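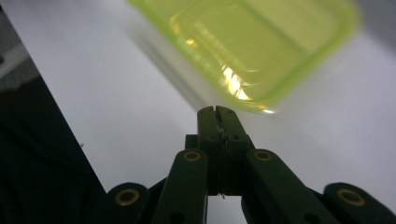
3.2 Why translucent tubs get picked first

Of all the containers in the sorting study, the brightly coloured see-through ones gave us the most to talk about, and we are delighted to give them a section of their own. Across 2,486 pick-ups logged in the Lonik homes, people reached for a translucent tub early in the task far more often than we had guessed, even when an opaque box of the same size stood closer to hand.

Mocanu's earlier work on kitchen drawers had already hinted at this. She found that people like to see what is left in a box before they lift it. Our own households went further – several used the clear tubs as a kind of memory aid, keeping one for odd screws and another for pens, and never bothering with labels at all.

Figure 4. A translucent lime-green plastic container, tilted and in motion, against a plain white surface. Light catches the curved plastic and shows as a warm glare.

Colour matters too. Lime green scored very well in the preference round, with nearly 100 first choices, and the comments were a joy to read. "I can find it in the dark half of the cupboard," wrote one person from Gindier. Another simply put "cheerful!" and underlined it.

We did meet one real difficulty. Tomer's method asks coders to mark the moment a container leaves its resting place, and see-through walls make that moment harder to judge on a pale worktop. Mohandas Varghese suggested coding from the rim alone, as the rim tends to hold its colour best. Agreement between coders rose as soon as we tried it, and we went back and recoded the first 10 homes in the same way. The revised codes are used in all the tables that follow.

14 shares | 3 comments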